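Clear tubs for packets and boxes

My kitchen table gets used for everything, and by July it was mostly half-used packets waiting for a home. So here's how I sort mine now, for anyone whose cupboards look the same!
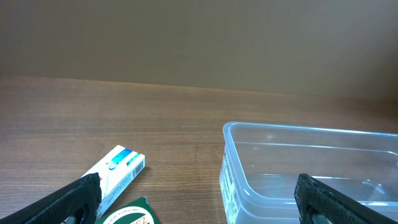

A box and a green packet on the table, with the clear tub ready on the right.

Get everything out first and put it on a table (wood is fine, just wipe it down before you start). I do one shelf at a time, or I lose heart and end up making tea.

Pick a see-through tub with straightish sides. Mine has rounded corners, so it's dead easy to wipe out – no crumbs stuck in the edges. Measure your shelf before you buy, as I once came home with 7 tubs and only 6 would go in.

Long boxes go in on their ends if the shelf is tall enough, with the name facing you. Soft packets go in front, folded over at the top and held with a peg. If you've lost the date off something, write the month you opened it on a bit of masking tape.

I leave the lid off for anything we use every day. Chantal Campbell wrote in to ask about moths – yes, put lids on for flour and oats, and wash the tub before you top it up.

Next up is the drawer under the kettle, and I'm dreading it.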